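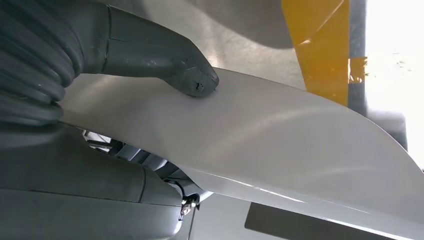 Marit Oakden

The Wemton plant at Ulholm converts thin sheet stock, paper and film, into liners and interleaves for the packing trade. It held its open day on Jun 1, 2018. Visitors entered through the goods door, signed for a badge and were taken to the conditioning store first.

The store is a plain insulated room with racking on both long walls. Reels stand on end and are wrapped until the day before use. Cut sheets lie flat on boards, with a label on the short side giving the grade, the cutting date and the grain direction. The guide said that most complaints about curl come from stock that was opened too early. Two boards had been left unwrapped to show the effect, and the top sheets on both had lifted at the corners.

The cutting hall is next door. The standard liner is 816 mm on the long side. Blanks are trimmed on all four edges, and the offcuts go straight to a baler behind the wall. Noise was moderate and ear plugs were offered. The floor was clean apart from some trim under the outfeed table.

The part I had come for was the handling bench, where stiffness and surface are checked. A thin white sheet says a good deal about itself once it is held at one side: it settles into a gentle arc, the light picks out the lower edge, and any slight dent under the point of contact shows up in the shading. Paper and film can be hard to tell apart by eye at this stage. The bench staff go by sound and by the way the sheet returns when released. Each sample is then laid on a ruled board and the remaining bend is read off in millimeters.

Rejects that day came to 27 sheets out of a lot of 757, mostly for edge nicks. I asked whether these were recut to a smaller size. Some grades are, and the coated ones go to the baler.

The packing room was last. Liners are squared up by hand against a corner stop, banded in paper tape and boxed flat. Customers listed on the wall board included Rerkstead and Ledesma, both taking the standard size.

The tour took 2 hours, which was enough for everything except the sample library. That can be seen by appointment, and I have asked for a place in August. Parking is on the gravel lot past the weighbridge. Flat shoes are required in the cutting hall.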